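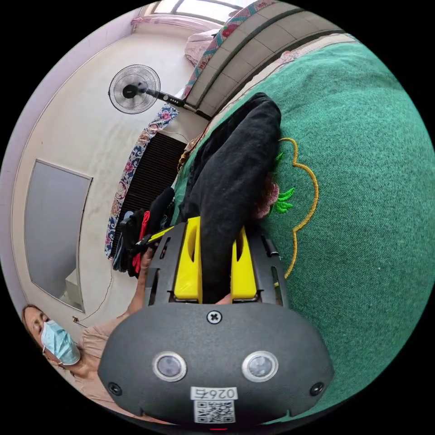 周三休假,去看了Clirex的开放日。预约是年前就约好的,一场只放13个人,我抢到的是下午那一场,差点因为找不到停车位迟到(园区南门那个停车场千万别去,绕了两圈都是满的,最后停到对面菜市场楼下去了)。

先说一下我为什么会对这个感兴趣。我家衣服多,人懒,沙发上常年堆着一座小山,我对“机器人叠衣服”这件事的期待,大概比对任何一部新手机都高。前几年看过各种宣传视频,白色的机械臂在白色的房间里叠一件白T恤,干净得像洗发水广告,看完就觉得离我家十万八千里。所以这次看到Clirex的活动介绍上写着“家庭场景衣物整理”,我二话没说就报名了。

签到的时候发了一个挂牌和一瓶水,挂牌背面印着当天的流程:先听半小时介绍,再看演示,最后可以自己上手。介绍那半小时我听得有点走神,前面的行业趋势讲得太长了,PPT上的字又小。不过后半段讲数据的地方我一下子精神了。讲解的小姐姐说,他们现在做衣物整理,花功夫最多的地方是让人拿着手持夹爪,在真正住人的家里,一件一件地夹衣服、提衣服、摊平、对折,把整个过程录下来给模型学。手持的这个东西前面两根手指,跟机器人手臂末端装的是同一套,所以人怎么夹,机器将来就照着怎么夹。

我当时就举手问了,为什么不直接在实验室里录呢,多省事啊!她说早期就是在实验室录的,项目代号叫Kanow,光是在一张桌子上叠衣服就录了1694段,在那张桌子上表现挺好的,结果换到一张铺了花床单的床上,马上就傻了,衣服的边和床单的花分不清楚。后来的项目叫Rollska,就全部改到家里去做了,床是软的,被子是乱的,光线一会儿亮一会儿暗,什么都有。

这个我太懂了。我家的床单也是花的,我自己找袜子都要找半天。

接下来是演示。场地不大,大家围成半圈站着,后排的人要踮脚。先是工作人员用手持夹爪做了一遍:夹住衣服一角,提起来,抖一下,放下,再去夹另一角。说实话第一眼看上去挺朴素的,就是一个人拿着个夹子在叠衣服嘛!旁边有位大叔小声嘀咕“这我也会”,周围一圈人都笑了。可是看久了会发现里面有门道,她的动作比平时叠衣服慢很多,而且每一下都很“完整”,夹紧了才提,放平了才松开,中间不会拿另一只手偷偷帮忙拽一下。后来问了才知道这些都是有规定的,另一只手什么时候可以伸过来、什么时候不可以,写了满满几页纸。

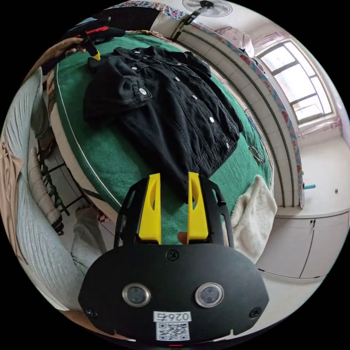
讲到哪种衣服最难,小姐姐的回答跟我想的完全不一样。我以为是毛衣,或者那种滑溜溜的丝绸睡裙。她说黑色的衣服最让人头疼,褶皱、袖子、口袋全糊在一起,人眼都要凑近了看,更别说镜头了。再就是牛仔外套这一类,布料硬,折下去会自己弹起来,袖子还老往外跑,扣子多的话夹的位置也要避开。黑色的牛仔外套呢,等于两样都占了……我低头看了看自己身上的黑色牛仔外套,默默地把手从口袋里拿了出来。

还有一个细节我挺喜欢的。她说衣服每次放到床上的样子都要不一样,有时候摊得平平的,有时候袖子压在里面,有时候就随手团成一团扔上去,不能图省事老是摆成同一个样子。我心想这份工作我可太合适了,团成一团我是专业的!

然后看了真的机械臂叠衣服。那台样机叫Brennan,两条手臂架在一张小床旁边。叠了一条毛巾,挺利索的,大家鼓掌。叠T恤的时候第一次夹空了,手臂停在半空,像在想事情,过了几秒又回去夹了一次,这次夹住了,掌声比刚才还响。最后是一件衬衫,叠是叠完了,领子歪到一边去,如果是我妈看到肯定要拆了重来,但放在我的标准里完全可以进衣柜。速度嘛,慢,真的慢,我估计叠那件衬衫的工夫我能把一整桶都塞进柜子里(塞,不是叠)。

上手环节排队排了蛮久,每个人可以玩一小会儿。夹爪拿在手里比看着要沉,700克,刚拿起来没什么感觉,举一会儿手腕就酸了。扣扳机的力道也要适应一下,我一开始扣得太猛,把一件T恤夹得皱巴巴的,提起来又掉了。排在我后面的小朋友,看着也就上小学的样子,一上来就夹得又稳又准,还会先绕到另一边再下手。她妈妈在旁边说她平时抓娃娃特别厉害。好吧,原来天赋在这里。

我自己折腾了三次,总算把一件T恤对折成功,两条边差了一个巴掌那么宽。工作人员很客气地说“第一次这样已经很好了”,我选择相信。

临走前的提问时间,大家问得最多的当然是什么时候能买到、多少钱。回答很官方,说目前没有面向家庭销售的计划,还在积累阶段。也有人问到家里去录会不会有隐私问题,这个答得倒是比较仔细:参加的家庭要提前签同意书,哪些房间可以录、哪些东西要先收起来,都是住户自己说了算,录完以后还能要求删掉其中的某一段。我另外问了一句做这个的人累不累,她说一天最多录到1000次夹取,再多就不让录了,手腕受不了,动作也会走样。参加过的人里有不少后来叠衣服的习惯都改了,回家也先夹一角再提起来。

我回到家第一件事就是看了一眼沙发上的那座山,然后拿厨房的食物夹试着夹了一件T恤。别试,夹子上有油。

有想去的朋友,我问过前台,下一次开放日要到10月,还是网上预约,名额放出来以后很快就没了,建议提前把提醒设好。穿舒服一点的鞋,全程基本都是站着的,只有听介绍那半小时有椅子坐。园区里面吃的很少,门口那家面馆下午还关门,我是饿着肚子开回家的。停车就停菜市场那边,走过去五分钟,回来的时候还可以顺手买把青菜。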